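4.2 Picking a corner and sticking with it

I should admit up front that our first corner detector was bad. It was a plain contour method: threshold the cloth against whatever was under it, fit a four-sided shape, send the four vertices to the planner. On the lab table it looked great. In a furnished room it fell over, mostly on shadows and on edges that weren't really straight, and the worst part was how it failed. The four vertices would swap labels from one update to the next, so the planner would start an arm toward one corner and then change its mind halfway there. Hadi Hakim called this the ping-pong bug and the name stuck in our commit log.

Lukumay, the perception module we use now, does two things differently. First, it predicts a heat map for graspable cloth edge instead of a geometric shape, so a wavy border or a little bunched-up fold doesn't break anything (a fold is often the easiest thing to grab!). Second, it keeps an identity for every candidate grasp point over time. A candidate has to lose to a rival for 600 ms straight before the planner is allowed to switch. That one number took us an embarrassing amount of tuning — shorter and the ping-pong came back, longer and the arm would chase a point that had already slid away.

Once a candidate is locked, Morard, our bimanual planner, hands out roles. The arm with the shorter reach to the locked point becomes the lead and the other one becomes the support. The support arm doesn't go for a grasp right away. It waits at a standoff pose above the surface, close to the cloth but clear of it, until the lead reports a stable hold. We tried letting both arms go at once and it does save time, but when the lead pulls even slightly the second corner moves, and then you're planning against a cloth that isn't there anymore. Figure 3 shows the kind of layout these roles are meant for, with one gripper by a corner and the other out past the opposite edge.

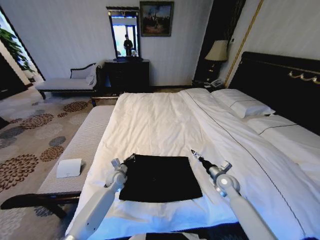
Figure 3. Head view of both arms over a black cloth on a white duvet. The left gripper is just over the upper left corner, next to a small gathered fold; the right gripper hovers beyond the cloth's right edge.

Dark cloth on white bedding is about as kind as contrast gets, and I don't want to oversell it. What makes beds hard for us is the surface. A table pushes back in a way the controller can predict, and a duvet doesn't. If the gripper presses down to get under the fabric, the bedding sinks, the depth estimate goes stale, and the fingers can come up with two layers when we wanted one. So Morard caps the downward force for the lead arm and asks for a fresh depth patch around the fingertips before it closes them. If the patch disagrees with the plan, the arm backs off and tries again from a shallower angle.

We trained the heat map on 3000 labeled views, and I labeled way too many of them myself on Tuesday evenings. The labeling tool, Flenent, lets you drag a soft brush along the cloth edge and mark folds separately from true corners. Keeping those two classes apart mattered more than I expected. When we merged them, the planner happily treated any wrinkle in the bedding as a candidate, and duvets have a lot of wrinkles. The split classes are also what lets the lead arm take a fold first and then work along the edge to the corner, as described in Section 4.3.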